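The Long Table Problem

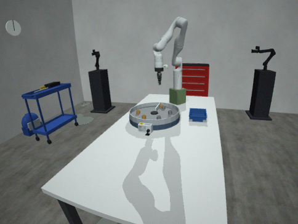
A long white table, mostly clear.

I have been shopping for a dining table since before the holidays, and I now hold opinions on trestles that I can't share with anyone I'd like to keep as a friend. My sister Floor measured our front room in April of last year and wrote 141 on the back of an envelope. Inches or centimeters, she no longer recalls. She's an engineer.

The one I want is called the Vasness and costs 838 dollars, plus delivery, plus a fee for the stairs. The one I can afford is 600 and seats four people who don't use their elbows. Tsz-kin Ko, who sold me my last couch and still takes my calls, says to buy the big one and stop having hobbies.

Meanwhile we eat off our laps. I have ruined 2 pairs of pants and a library book about Portugal. The library was very decent about it. The showroom shuts at six and I'm going back tomorrow with a tape measure that has both kinds of numbers on it.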